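Search stories, authors, issues Go

The Cup Sorters of Drimbridge

by Sveva Donati

Last updated 21/02/2025

Maureen had the new arms named before the electrician was out the door. Left was Gladys and right was Shirazi, after the company that sold them to us, and when I said that was hardly fair on Shirazi she told me a surname was a mark of respect.

We hire out picnic gear at Tredside. Plates, rugs, urns, trestles, and above all the cups, the plastic ones you can see daylight through, in every colour a birthday could ask for. They go out in crates of mixed colours and come back in crates of mixed everything, and for as long as I'd worked there they'd been sorted by hand at the long bench by the window. On a big day in February, with the school picnics and the harbour regatta on top of each other, we'd see 3000 cups through the back door before lunch. Your fingers went pruney from the wash and then they cracked. I had a tub of lanolin in my apron and another in the car.

So I was thrilled, I'll say that straight out. I'd been reading the brochure on the bus for weeks! I knew the reach of the arms and the weight they could lift, and I'd tell anyone who sat near me. Maureen had been sorting for 19 years and was less thrilled. She read the brochure once, standing up, and put it under the wobbly leg of the tea table.

"It'll want them spaced out," she said. "Things like that always want everything spaced out."

"It can learn," I said.

"So could my Kevin, and look how long that took."

The first morning we did space them out, three cups in a row with a good hand's width between. Gladys picked up a yellow one and set it down in the yellow crate as gently as you'd put an egg back in a nest, and I clapped. I really did, out loud, with my gloves on. The young fellow who'd come down from Shirazi to set it up went pink and looked at his shoes. He was called Anton and he ate his lunch in his ute until Maureen found out and went and got him.

It was Maureen who brought in the cloth. The bare table threw so much glare back under the lights that you couldn't look at it past ten in the morning, and she had some cotton left over from doing her sunroom curtains, white with grey ferns and little orange flowers. Anton worried about the pattern. He thought the system might lose the edges of the clear cups against all those leaves.

"Then it had better get good at it," said Maureen. "Our customers don't put theirs down on bare steel. They put them down on tablecloths."

He thought about that for quite a while, and then he wrote it in his notebook. The pink mat was hers too.

By the second week she'd stopped spacing them out altogether. She'd come in early, before Anton, and build him a problem. She knew every muddle a cup could get into – grey hiding behind coral, two limes where you'd swear there was one, the clear ones that even we used to knock over with our elbows. She set them up rim against rim, stood back, and folded her arms.

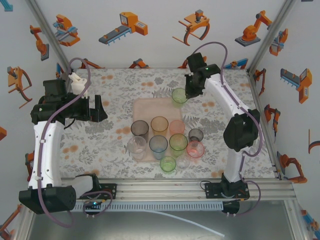 PART TWO: THE CLEAR ONE

"Go on, then," she said to the arms, and Anton pressed the button.

Shirazi went first, over at the back, and took the light green cup that was standing off on its own. Easy pickings. Then Gladys came down into the crowd with her fingers open, stopped, thought better of it and came in again from the side. Out came the clear one from the left end of its row. Nothing fell. Then a lime, then the amber, and each time the others shivered a little and stayed up.

"Now the front one," Maureen said, very quietly. "The one you can hardly see."

I had my hand over my mouth. Gladys went over the top of it twice. The third time she closed her fingers on nothing at all, a full inch to the left, and carried that nothing across to the crate and let it go with tremendous care.

Anton groaned, but Maureen laughed until she had to hold the bench. It was a big, surprised laugh and I hadn't heard it since the Christmas her sister visited. "I did that my first day," she said. "I did exactly that. Mr Gimamwood was standing right there!"

She pulled a stool over to the workcell after that and she more or less lived on it. Anton would ask why she'd go for the grey before the coral, and she'd have to stop and work out the answer, since her hands had been doing it for years without asking her. She learned to look for the bright line of the rim and say so. She learned to say "occlusion", and used it on the bus driver. Anton moved a light because of her, then moved it back because of her, and on the Thursday-looking sort of afternoon when everyone's tired and the urn's run dry, Gladys reached down to the ferns and lifted a clear cup off them as if it had been painted red.

Maureen didn't say anything. She took the cup out of the crate, put it back somewhere worse, and Gladys got that one too.

I'd wondered what would become of the bench by the window. I'd been so busy being excited that I hadn't let myself wonder very hard, and I think Maureen had been doing the wondering for both of us. There were fewer hours of sorting, and there's no getting around it. We talked about it with the manager over the good biscuits, and it wasn't a comfortable talk. The evening shift went. Two of the girls moved across to deliveries and one of them liked it and the other one didn't, and left for the bakery.

Maureen got a new line on her payslip that said Cell Lead, and 2 dollars more an hour, and she pretended to be cross about the title. I got the repairs table, the rugs and the urns, which I'd been asking for since I started. My hands healed up. I noticed it one night doing the dishes at home – the hot water didn't sting – and I stood there with the tap running, flexing my fingers like a fool.

Anton's last day came at the end of the regatta crates. The counter over the cell read 1569 when we stopped for tea, and he took a photo of it for his mum. Maureen gave him what was left of the fern cotton, folded in brown paper, in case the next place had a glary table.

"What if they want a plain one?" he said.

"Then you tell them about the tablecloths," she said, and went off to see what Gladys was doing with the peach ones.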